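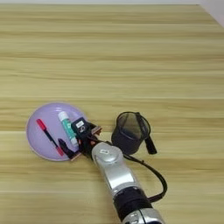
Section 6: Setting Up Player Tributes and Personal News

Closa runs the club's matchday pages, the fixtures list and the arguments underneath the fixtures list. Since the March update it also handles what the menu calls Personal News: bereavements, serious illness, retirements, births, and anything else concerning a player that isn't a score. The menu item is grey and sits under Kit Sponsors. We have asked for it to be moved.

You need an Editor or Press Officer account for everything in this section. If you can't see the Personal News tab, you have a Contributor account, and Simin Najafi in the press office can change that on a weekday before lunch.

6.1 Before you start

Have these to hand:

The player's written agreement, or that of the person named on the player's contact sheet. A text message counts. A thumbs-up from a team-mate doesn't.
The spelling of every name you intend to use.
The time the family would like the news to go out, if they want it out at all.

Note: Some players will want to say nothing for months. Closa has a setting for this (see 6.4). There is no setting for persuading them otherwise.

6.2 Creating a private record

1. Sign in and choose Squad, then the player's name.

2. Open Personal News and press New Record. The page that appears looks exactly like the one for transfer announcements. Check the heading before you type.

3. Under Type, pick the closest match. For a death in the family choose Bereavement. Don't choose Absence (Other), which puts a small yellow aeroplane beside the player's name on the public squad list. The aeroplane was meant for holidays.

4. Set Visibility to Private. It starts on Club Staff, and club staff includes the man who does the pitch-side announcements.

5. In Notes, write only what the press office needs in order to answer the phone. One or two lines will do. Medical details and anything overheard in the car park should be left out.

6. Press Save, wait for the green tick, then press Save again. The first Save stores the text and the second stores the visibility. Endier, who built this part, tell us the two will be joined up in a later version. They told us that last season too.

Caution: If you close the page between the two Saves, the record goes back to Club Staff. Reopen it straight away and repeat steps 4 and 6.

6.3 Turning off the automatic posts

Closa likes to be helpful. Left alone, it will post a birthday greeting, a Guess the Player quiz and a cheerful clip from the archive on any day it feels the page is quiet. For a player with an open Personal News record, turn these off by hand.

1. From the player's page choose Automatic Posts.

2. Untick Birthday, Quiz, Archive Clip and Player of the Month Nudge.

3. Untick Family Fun Facts. This one is on the second page, which you reach by the very small arrow.

4. Set Resume On to Never. You can change it later. Leaving it blank means tomorrow.

5. Check the Scheduled list for anything already queued. Unticking a box stops new posts and does nothing whatever about the ones on their way.

Note: Sponsored posts come through Stollunex and ignore all of the above. Ring the Stollunex desk and ask for a hold on the player's name. Quote the player's squad number, and have a cup of tea ready. Holds last 3 days and have to be renewed by telephone, during which you will hear the same half of a song.

6.4 Holding a statement

Use a hold when a statement has been written but the player isn't ready to release it.

1. Open the record and choose Add Statement.

2. Paste the text. The limit is 2,000 characters, and Closa counts spaces. Please don't trim a family's words to fit. If the statement is longer, attach it as a document and put a single plain sentence in the box.

3. Choose Hold Until Released. The other choice, Hold Until Full Time, was designed for substitutions and has been used for a bereavement once, with results that Hamidreza Tabrizi is still apologising for.

4. Under Release By, enter two people. One should be a Press Officer. The other should be whoever the player asks for, and they will be sent a link they can open without an account.

5. Press Save twice, as before.

Both people have to press Release. If one of them doesn't, the statement stays where it is for as long as it takes. Closa will send you a weekly reminder with the subject line Unfinished Business! You can't turn this off, though you can send it to a folder.

6.5 Publishing

1. Once both releases are in, open the record and choose Preview. Read it on a phone as well as on a computer.

2. Look at the photograph. Closa picks the player's most popular picture, generally a goal celebration. Choose Change and select the plain portrait, or No Picture.

3. Set Comments to Closed. If the family would like messages of support, set it to Approved Only and make sure there is a person on shift to approve them. Mahnaz Kordestani keeps the rota for weekends.

4. Set Breaking Banner to Off. It is red and it scrolls.

5. Press Publish.

Caution: Publishing also sends an alert to every supporter who follows the player. The alert uses the first 400 characters and adds a whistle sound. To remove the whistle, open Sound and choose None before you press Publish. It can't be done afterwards.

6.6 When a reporter asks first

Now and then an outlet will have the story before the player has agreed to anything. Don't publish in order to catch up. Open the record, choose Log Enquiry, and enter the outlet, the time and the question as it was asked. Then ring Mahtab Rostami, or Isamu Kinoshita on away days. The suggested reply under Templates is suitable once you have deleted its last line, which invites the reporter to buy a season ticket.

If the story runs elsewhere, leave the record on Private. The player's silence is still the player's, and our page is allowed to talk about Saturday's match instead.

6.7 Closing a record

Records never close by themselves. When the player or their contact says it's time, choose Close and then Archive. Don't choose Close and Celebrate, which is for retirements and sets off the confetti.

For switching the automatic posts back on one at a time, see Section 7.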